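About Dunne Sleep Reviews

Dunne is an independent review site for sleep and snoring products. We test mattress toppers, pillows, mouth tape, white noise machines, humidifiers, weighted blankets and bedding, and we write up what we find. We are based in two rooms above a pharmacy and have been publishing since Pak-hei Yip started the site as a single page of notes on earplugs.

Pak-hei had been working nights and sleeping days, next to a school playground. He bought 11 kinds of earplug, kept a log of each one, and put the log online so his coworkers could read it. The earplug page is still up and still gets updated every August.
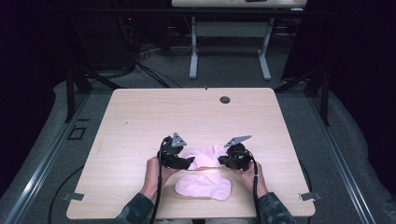 Today the site has more than 200 reviews. Most are written by Po-yen Tsang and Siu-ming Kan. Po-yen covers pillows, toppers and anything that goes on a bed. Siu-ming covers devices, including sound machines, sunrise lamps and sleep trackers. Chanida Kaewkla edits every review before it goes up and answers reader mail. Chak-lun Tsao looks after the website and the price tables.

How we test

Each product is used at home by at least 2 of us. Pillows and bedding get three weeks. Devices get two. We wash anything that is sold as washable, following the care label, and we report shrinkage and pilling. For sound machines we take a volume reading at the pillow, with the bedroom door closed.

We don't give star ratings. A side sleeper and a back sleeper can want very different things from the same pillow, so every review has a short section on who it suits and who should skip it.

How we make money

Some of our links are affiliate links. If you buy through one, the store pays us a small commission and your price stays the same. We buy most products ourselves. When a company sends us a sample, the review says so in the first paragraph. Companies do not see reviews before they are published.

What we don't do

We are not doctors. We don't diagnose sleep apnea or any other condition, and we don't review prescription devices. If you snore loudly, wake up gasping, or feel tired all day after a full night in bed, please talk to a doctor before you spend money on anything listed on this site.
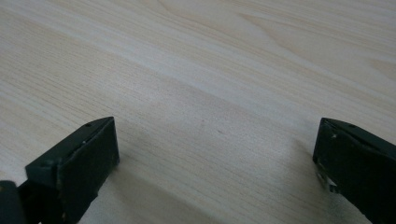
Light wood tabletop with a long, fine grain.

Contact

Use the form at the bottom of any page. Chanida reads mail every Friday and tries to answer all of it. Corrections go to the top of the pile, and changes to a review are noted at the end of it.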